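Fly agaric in decoration and folklore

The fly agaric (Amanita muscaria) is a mushroom with a bright red cap and white spots, and it may well be the most recognizable fungus in the world. Ask a child to draw a mushroom and the odds are good that this is the one you get! It grows across the cooler parts of the Northern Hemisphere, usually near birch, pine and spruce, and has been carried to the Southern Hemisphere along with planted trees. It is poisonous. Even so, its looks have earned it a place on greeting cards, Christmas trees, teacups and nursery walls.

Appearance

A young fly agaric comes up wrapped in a white skin called the universal veil, and at this stage it looks a lot like an egg. As the cap swells, the veil tears into pieces, and the pieces stay behind as the famous spots. They are loosely attached, and a heavy rain can wash many of them off, so an older specimen may be plain red or faded to orange. The gills underneath are white, and the stem carries a skirt-like ring near the top and a bulb at the base. Artists tend to keep the spots and forget the ring.

Name

The common name comes from an old household practice. Pieces of the cap were broken into a dish of milk and set out to attract and stun flies, a use recorded in several European countries. The second half of the scientific name comes from musca, the Latin word for fly.

Good luck and the holidays

In German-speaking countries the mushroom is a Glückspilz, a "lucky mushroom," and the same word is used for a lucky person. It appears at New Year with four-leaf clovers, pigs, horseshoes and chimney sweeps, often made of marzipan. Glass and cotton versions have hung on Christmas trees for generations, and old ones are eagerly collected - a clip-on glass mushroom with its paint still bright is a wonderful thing to find at a flea market.

Printed cards did a great deal to spread the image. The Hestgate collection of seasonal cards, put together by Beatriz Esteves, holds 262 cards with mushrooms on them, and red caps with white spots appear on 166 of those. Gnomes are the usual company, sitting under the caps or carrying them like umbrellas.

Fairy tales and picture books

Victorian painters of fairy subjects loved toadstools, which made handy seats, tables and roofs for very small people. The red cap stood out beautifully against green moss, and color printing carried it into children's books. By the early twentieth century the toadstool house, complete with door and chimney, was a standard piece of storybook scenery.

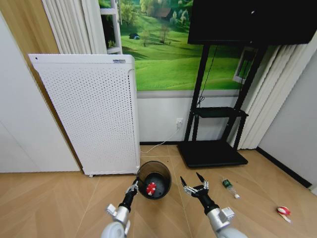 Toys and household goods

Toymakers picked up the design early, and it has never really gone away. The shape is simple to turn, mold or sew, and two colors of paint do nearly all the work. Money banks, night-lights, stacking games and play food have all been made in this pattern, and the spots keep it readable even when the toy is small and poorly lit: a red cap dotted with white is easy to pick out against the dark inside of a black waste bin. The Hollis pattern book of toy shapes gives the mushroom 2 full pages, more than it gives the apple or the pear.

Safety

The fly agaric contains ibotenic acid and muscimol, which can cause nausea, confusion, drowsiness and delirium. Deaths are rare, but eating it is dangerous, and several close relatives are far more deadly. Anyone who has eaten a wild mushroom of this kind should get medical help right away.

See also

Amanita
Christmas ornament
Fairy ring
New Year traditions in Germany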